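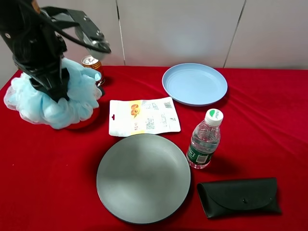 Colleagues,

I write with regard to the fault on the arm at station 6, first raised on this list by Elias Harb, and to set out the position of the Safety and Operations Office ahead of the October review. The fault concerns the release of soft items. On 17 occasions in the period under review the controller reported an open jaw and a completed placement while material was still held at the gripper. The item most often named in the reports is the light-blue mesh bath sponge, and those who have not worked at the station will appreciate the difficulty when they see how far the netting billows out around the gripper on all sides once the arm is pressed down into it. A drink can stands directly behind the sponge in that layout, and a shiny red item lies mostly hidden under it. An arm that lifts away with netting still caught may therefore carry or topple something that the operator has not seen.

No person has been hurt. One sealed water bottle was knocked to the floor and one plate was chipped. The office nevertheless classes the matter as a safety fault, on the grounds that the controller gave a false report of its own state and that staff are permitted to reach across the table once that report is given.

The logs for station 6 hold 833 completed cycles for the period. Of these, 639 involved rigid or semi-rigid items such as plates, cans, bottles and cases, and none of those shows a false release. All 17 events fall among the remaining cycles, which involved cloth, netting or other soft material. The office is grateful to the evening shift for marking up the logs by hand where the item had not been entered.

Our findings to date are as follows.

The jaw position sensor is working as designed. It reports the angle of the jaw and nothing else. When the jaw opens inside a mass of netting, threads may remain hooked over the tip or drawn into the joint behind it, and the sensor has no means of detecting this. The force reading at the wrist ought to have shown the additional load. However, the threshold was set for the heavier items used when the station was commissioned, and a bath sponge weighs too little to reach it.

The Janier controller release installed before the summer shortened the pause between jaw opening and lift. We have compared the logs on either side of that change. Three of the 17 events came before it, so the shorter pause cannot be the sole cause, but the rate rose afterwards and the office considers that it contributed.

The cable at the upper part of the gripper was examined as a possible snagging point. Srithong, who supplied the gripper assembly, inspected it with our technician and found no damage and no fibres in the cable clips. Fibres were found at the jaw pivot. Srithong has offered a closed cover for the pivot, and a trial part has been ordered through Jollmont in the usual way.

I turn now to the points in the earlier message, which I quote in full for those who joined the list after it was sent.

> From: Elias Harb
> Subject: Station 6 - false release on soft items
>
> Dear all,
>
> I wish to report a repeat of the fault I mentioned at handover. At 14.20 the arm at station 6 placed the mesh sponge, reported the jaw open and began to lift. The sponge came up with it. I pressed the stop when the arm was a hand's width above the cloth. The screen continued to show the placement as complete and the green lamp stayed lit.
>
> My concern is the lamp. We have all been told that green means hands may enter. On this occasion the arm was still attached to an item on the table and would have moved on to the next cycle. I do not think operators should be asked to judge by eye whether a sponge has let go.
>
> I would ask three things. First, may we stop using soft items at station 6 until this is resolved? Second, can the lamp be tied to something better than the jaw angle? Third, were other stations given the same controller release, and has anyone looked at their logs?
>
> I have kept the sponge in a labelled bag in case it is of use.
>
> Regards,
> Elias Harb

On the first point, the request is granted. Soft items are withdrawn from unattended running at station 6 with immediate effect. They may be used only for fault testing, with a second person at the stop button and with the speed limit set to its lowest value. Shift leads should amend the item sheets accordingly.

On the second point, the office agrees that the green lamp should not depend on the jaw angle alone. Brurent, who maintain the guarding circuit, have proposed that the lamp remain amber until the arm has returned to its rest position and the wrist reading has settled. This will lengthen each cycle slightly. The office has accepted that cost. Until the change is made, the lamp at station 6 is to be disregarded, and staff must press the stop before reaching over the table for any purpose, including the recovery of a fallen item.

On the third point, two other stations received the same release. Neither handles soft material at present, and their logs show no similar event. They will be returned to the longer pause as a precaution.

The following remain open:

The new force threshold. A value low enough to detect netting may produce false stops on ordinary work, and testing has only begun.

The wording of the operator card, which still states that a green lamp means the table is clear to enter. A revised card is in draft and will be sent to this list for comment.

The layout of mixed items. Several reports note that small objects had been placed beneath or close behind soft ones. Shift leads are asked to say whether a minimum spacing would be workable - the office has no wish to impose a figure that cannot be kept in practice.

Further events should be reported to this list on the same shift, with the time, the item, the lamp colour and the message shown on the screen. Please do not free caught material by hand while the arm is powered, and please do not clear the fault from the screen before it has been written down.

The labelled bag has been received, with thanks to Mr Harb for his report.

Safety and Operations Office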